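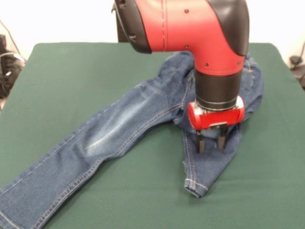 1 min read

4.2 Folding jeans for the shelf

Last updated: June

Use a table with a cloth over it. Denim drags less on cloth and the stitching stays flat.

1. Do up the button and zip. Empty the pockets.
2. Spread the jeans out and pull each leg long from the thigh. Work out any bunched denim with the side of your hand.
3. Lay one leg over the other, seam to seam. Use the contrast stitching as your guide.
4. Tuck the crotch point in so the edge is straight.
5. Bring the hems up to just short of the waistband, then fold in 3.

Note: Faded streaks across the thigh are part of the wash. Don't line up your fold with them — they seldom run square to the leg.

Caution: Do not press a crease into dark indigo denim. It can leave a pale line that won't wash out.

The finished fold should fit a Maltance shelf 40 cm deep. If it hangs over the front, go back to step 5 and make the folds tighter.

Related sections
4.1 Sorting by colour
4.3 Jumpers and heavy knits
4.6 Labelling Maltance shelves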